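The yellow box finally gets its turn

Every year between Christmas and New Year I pick one thing in the house that has been annoying me and I sort it out. Last year it was the spice drawer. This year (drum roll!) it's the yellow box with the blue-green top, the one I've been walking past since November and pretending I couldn't see.

I bought it at the Orkow flea market, right at the end of the day when everyone was packing up, and I paid 60 for it after the man had started at 80. I'd have paid the 80, but please don't tell him. I love a box with a lid. I love a box in two colours even more! And of course the moment it came home it filled up with odds and ends and became the place where things went when I couldn't be bothered to find them a proper home.

So, Fri 27 December, pot of tea made, radio on, and off we went.

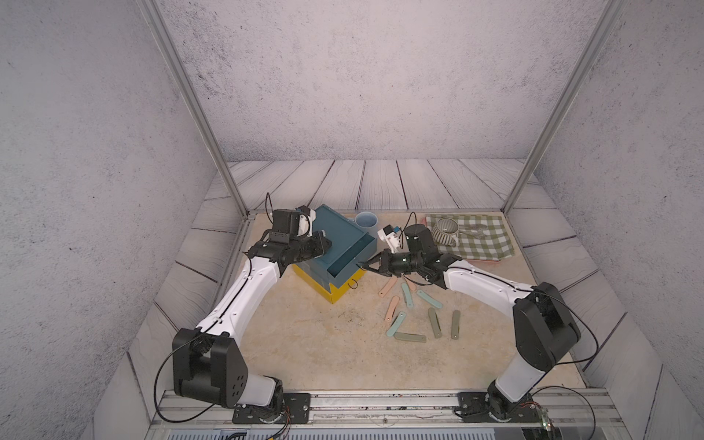 The box at the start, with the coloured strips out on the table.

The strips went first, as they're light and they get everywhere. I keep them for labels and bookmarks and for wrapping small presents, and I'd like them sorted by colour one day -- but that's a job for another winter. For now they get an old Brotex envelope, the long sort, which lies flat and doesn't spring open.

Then I had a proper look at the top part. I've been going back and forth over whether to repaint it. I even went into Kokkinos for a colour card and came home with two greens ringged in pencil, numbers 383 and 426, and both of them looked lovely in the shop and completely wrong in my kitchen. The paint along the rim is chipped in lots of little spots and there's a small white ring in the middle, and do you know what, I've decided I like it that way. It goes so well with the green gingham, and with my stripy mug, which comes out for every job that needs more than one cup of tea.
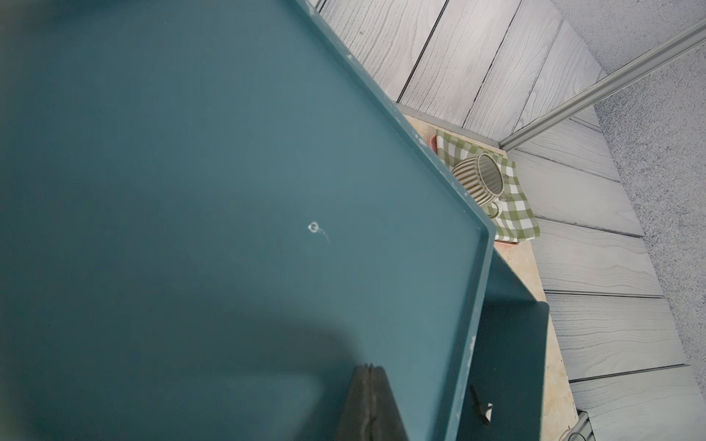

Chips and all, next to the gingham napkin and the stripy mug.

Next came the inside. My rule with any box is that the things I want most often go in last, and that I must be able to get them out without tipping the whole lot on to the table. It sounds so obvious written down, but I've broken it with every box I've ever owned!

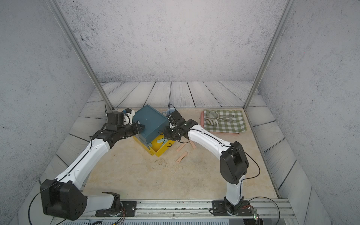
Light blue things have always been my weakness, and I could fill a cupboard with them if I let myself. I have light blue jugs, light blue buttons and a light blue blanket from Nevier that is far too good for the sofa and lives there anyway. So it was no surprise to find light blue in the yellow box too, tucked in under the teal lid. I do think the two colours are gorgeous together, like a beach hut, and I've half a mind to do the pantry shelves to match.

The folding knives were the last thing to settle. I use them for string, parcels and the odd stubborn apple, and the peach-beige handles are so nice in the hand. They're going to stand up along one side where I can reach them, all closed before they go in, and the black loop can stay where it is on the corner. 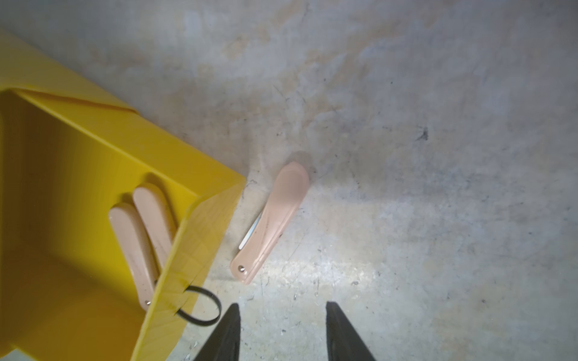
What's next on the list

The button tin, I think, and then the drawer under the kettle, which I've been dreading. If any of you have a clever way of keeping string from knotting itself, do leave me a comment -- I've tried jars, I've tried cardboard tubes, and I'm ready to try anything.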